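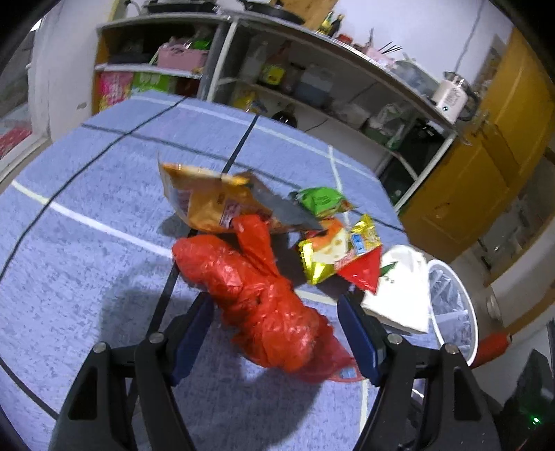

Table-Clearing Grippers at Home: Tips From a Doubter

Filed under Workshop, Kitchen. Last updated 25 July 2026

I came into this build thinking a machine that picks up snack wrappers is a slow way to avoid standing up. I still mostly think that. But Sandamali Gunawardena and I have put enough evenings into the gripper that I may as well write down what helped, and which of the popular advice you can skip.

Start with trash

Every beginner guide tells you to practice on foam blocks. Foam blocks teach you how to pick up foam blocks. A crumpled red plastic bag on a blue tablecloth will show you more in one try, as it has folds and thin bits and no obvious place to grab. Put an opened snack packet right behind it and a few smaller wrappers off to the side, and you have the kind of mess the thing is supposed to handle. If it only works on a bare table with one object in the middle, it doesn't work.

Leave the cloth on, too. Ours is blue with lines and stripes running all over it, and Živko wanted it gone for testing. I said no. People have tablecloths.

Pads matter more than motors

The jaws on ours are black with navy-blue pads, one on each side. We changed the pads more often than any other part. Things I would tell anybody starting:

Wipe the pads before each session. Snack grease is slick and you will blame the software for it.

Buy the pad material as a sheet and cut your own. The pre-cut Kundus set costs more and we trimmed it anyway.

Softer is not always better. Our softest pads folded under when they touched the table and pushed the bag along in front of them.

If a pad starts lifting at a corner, replace both. Mismatched pads pull thin plastic sideways.

Close slowly, then stop

A film bag gives almost no resistance until it is fully squashed, so waiting for the motor to feel something is a poor plan. We set a closing distance and left it there. Živko Kneževič spent most of a month on a pressure sensor from Pruretix, and it did give us very nice graphs. I'm told it will be better in August. I have heard that about other months.

Aim for a lump. A twisted-up part of the bag is easier to hold than the thin end, which slides out between the pads or tears. For an open packet lying on its side, go across the body and stay away from the mouth, or you just pinch one layer and scatter crumbs over the cloth.

Shiny foil is a nuisance

Gold foil and silvery packet linings bounce light around, and the camera sees edges where there aren't any. The Pathirana forum has a thread on this with more than 20 suggested fixes, most of them costing money. Try these first:

Turn off the overhead light and use whatever comes in from the side.
Draw the curtain if the sun is low.
Move the camera a little before you touch any settings.

That took care of most of it for us. I would not buy a filter until you've done all three.

Put the bin close

We keep a waste bin with a clear liner just past the table. The farther a wrapper has to travel, the more chances it has to fall. Use a liner with some overhang and push it well down inside — a liner that puffs up will catch a light wrapper and hold it at the top. Then you are reaching in by hand, and what was the point.

Screws

Check the joint screws every 30 runs. They work loose. We use a dab of the removable kind of thread lock, and not the permanent kind, which I learned about the expensive way. Keep spares in a jar with a lid. A saucer is not storage.

Is it worth it?

The Brenduvard kit we started from claims 3,000 pickups between services. I can't say whether that's true, and I'd like to know what they were picking up. Ours does all right with bags and badly with small flat wrappers, which it tends to chase toward the edge of the table. Sandamali thinks narrower pad tips will fix that. I think a person with a free hand fixes that.

If you want to learn how grippers behave, build one. If you want a clean table, the whole job takes 2 minutes, and you can carry the bin over to the table while you're at it.

Next on the list is cable routing, once we agree on where the cable goes.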